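We use cookies to remember your language and to see which pages get read. Accept | Manage

Search the help pages Go

Teaching by remote control – your questions

Do I need any experience to guide the robot?
Not at all! Most people who come to Lunier have never held the hand controllers before, and after 4 or 5 clumsy tries (we all had them) the arms start to feel like your own.

How many demonstrations does one task take?
It depends on the task, but our desk-tidying set has 306 good ones, and we were glad of every single one.

Why do I begin in the simulated bedroom?
Mostly so you can bump into things in peace. You see the room from the robot's side, with both arms reaching out ahead of you, and it takes a little while to judge how far off the desk really is.
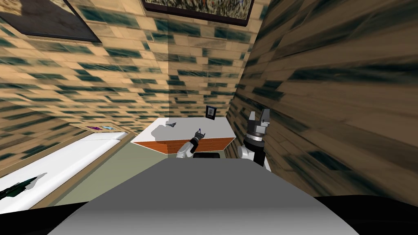
Go slowly, then, and bring one gripper in at a time – Špela Hodžić, who looks after our new operators, likes to say that a slow demonstration is still a perfectly good one. If you make a mess of it, press discard and start over.

Related questions
Setting up your Droltach controllers
What happens to discarded runs?
Booking a practice hour in December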